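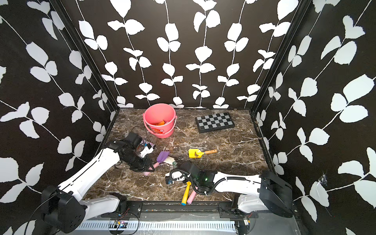 Games afternoon moves to the old post office in Esesitz

The weekly games afternoon in Esesitz will have a new address from July. The town has agreed to give the group two rooms on the ground floor of the old post office, which has been closed to the public since the counters moved to Drudia.

Until now the players met in the back part of the Humphreys bakery, where there was place for 12 people if everybody kept their elbows close. In winter some visitors had to wait for a chair, and parents with small children often went home again. The new rooms can take 60 people, according to the fire safety paper which hangs already beside the entrance.

Máté Veres, who started the afternoon together with his sister, told us that he is glad but also a little sad about the change. "At the bakery we had the smell of bread and the coffee was good," he said. "But I could not say to people any more that they should come back next week. Some of them did not come back."

The larger room will be for chess, draughts and the longer board games. The smaller one, toward the yard, is planned for families, with low tables and a shelf of toys that were given by people from the town. Smoking is not allowed in the yard - this was a condition of the neighbors on the side of the garage.

The rent is paid by the town for the first year. After that the group must find the money for heating and electricity by itself. A summer tournament should help with this. The entry costs 3 euros for adults and nothing for children, and the bakery has promised cakes for the break. Players from Allunine, who came second last year after a long discussion about a chess clock, have already put their names on the list.

Not all residents are happy with the decision. At the town meeting several people asked why the rooms were not offered to the music school, which has also been looking for a place for a long time. The mayor's office answered that the walls are too thin for instruments and that the music school was asked first. A teacher from the school said at the same meeting that she remembers this differently.

The work inside the building is nearly finished. The floor in the small room was repaired in spring, and the toilets have new doors. What is still missing is a ramp at the main entrance. For the first weeks, visitors with a wheelchair or a baby carriage are asked to use the side door in the yard and to ring the bell.

The games afternoon stays on Wednesday and begins at 3 p.m. as before. Anyone can come, also without knowing the rules. Games and puzzles in good condition can be left at the bakery during opening hours, but please no more jigsaw puzzles with missing pieces.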